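About us

Flusow is a small office that helps companies plan and buy their first automation equipment. We do not build robots and we do not sell them. We sit on the side of the buyer, we read the offers together with you, and we help you to arrive at a budget which your management can accept and which still holds one year later.

The office was founded by Domenica Lüthi, after a long time in purchasing for a packaging company. In that job she signed for several machines, and she says openly that two of them were the wrong ones. One was too fast for the line behind it. The other was a good machine, but the spare parts were not in the budget, and it stood still for most of a spring. From these two purchases came the checklist we still use today, although it has become much longer.

Who comes to us

Most of our customers have between 50 and 500 employees. They repack returned goods, sort mixed parts, fill gift sets, or do similar work where many different objects arrive in one container. Usually they have already visited a trade fair and have two or three offers on the table. The offers are difficult to compare. One supplier includes the gripper fingers and the training, another one lists only the arm, and a third has put the installation in small letters on the last page.

We also work with schools and training centers that receive money for equipment once and then must live with the decision for many years. For them we charge a lower rate.

How we work

We begin with a visit at your site. We want to see the objects, the containers, the tables and the people who do the task now. We ask how often the mix of objects changes, who will clean the cell, and who will be called when it stops in the night shift. Many of these questions have nothing to do with the robot itself, but they decide a big part of the cost.

After the visit we write a needs document. It is short, normally four or five pages, and it contains no product names. You send it to the suppliers, and they all must answer to the same text. This step takes patience, and some customers would like to skip it. We ask them kindly not to.

Then comes the bench trial. We believe that a buyer should see an arm working with a difficult mix before the order is signed. Soft cloth, round balls, crushed cans and spiky rubber toys are all in our trial mix, and they are a better test than a row of equal blocks.
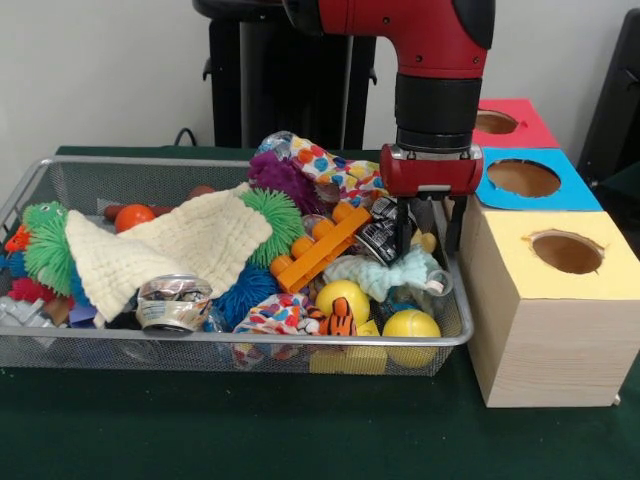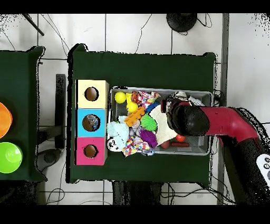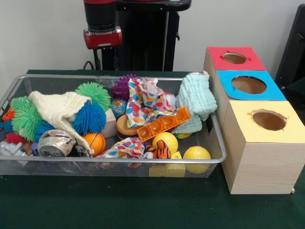

What we put in a budget

The price of the arm is only one line. In our budget table there are always these lines also:

Gripper and fingers, with at least one spare set of fingers
Table, base or pedestal, and the fixing to the floor
Containers, the ones to pick from and the ones to place into
Cameras, their mounts and the cables
Safety assessment and the protection that follows from it
Electrical work and network work in the building
Training for two people, never for only one
Service contract, written per year
Hours of your own staff during the start
A reserve

The line for own staff is the one that is most often missing when we see a first draft. In a recent plan the customer had written zero hours. Together we came to around 100 hours for the first quarter, and the production manager agreed that this was still a modest number.

For the reserve we have no fixed rule. If the objects are known and stable, it can be small. If you cannot tell us what will be in the container next season, it should be bigger, and we will say this to your finance department too, if you want us in that meeting.

Buy, rent or wait

Our advice does not always end with a purchase. Some customers rent a cell for half a year and decide afterwards. Some change the containers and the table first, and then they see that the manual work became easier and the robot can wait. We are paid by the day and not by the size of the order, so for us all three results are fine.

We do not accept commission from suppliers. When we know a supplier well, we write it in the first paragraph of our report.

Our planning tools

Bangate is our comparison sheet. It puts up to six offers in the same order and shows in yellow what each supplier did not answer. Customers receive it as an ordinary spreadsheet and may keep it and change it.

Quintana is our calendar for the time after the order. It contains the delivery, the acceptance test, the training days, the first service and the date when the warranty ends. It reminds you by e-mail. We made it after a customer lost a warranty claim by nine days.

Sotetti is the newest one and it is still in a test version. With it you can describe your objects by size, softness and surface, and it prepares a list of questions for the supplier. It does not choose a gripper for you. We plan to open it to all customers in April.

The team

We are five people. Domenica leads the office and makes most of the first visits. Two colleagues come from mechanical engineering and are responsible for the bench trials. One colleague does the contracts and the insurance questions. Our youngest colleague keeps the tools running and answers the telephone in three languages.

Contact

Please write to us with a few sentences about your task, the objects you handle and the date when your budget must be ready. Photos of the containers are very helpful. We answer inside two working days. The first call takes 30 minutes and is free of charge, and it is best to have the person from production with you, also when the request comes from purchasing.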